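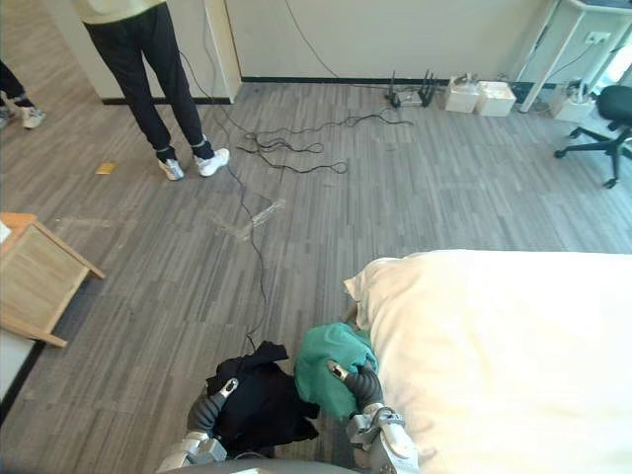
*Router corner, back wall*

**bmersha:** Want these cables off the floor before February. Router stays down there. Clips or a floor cover?

**irena_s:** Clips along the baseboard. 20 is plenty for one wall.

**tai_saron:** Disagree. Clips won't help with the long one running out across the floor - get a cover for that. And peel up the tape.

**irena_s:** Covers are a trip hazard too. Reroute it.

**bmersha:** Clips first, then. Will measure tonight.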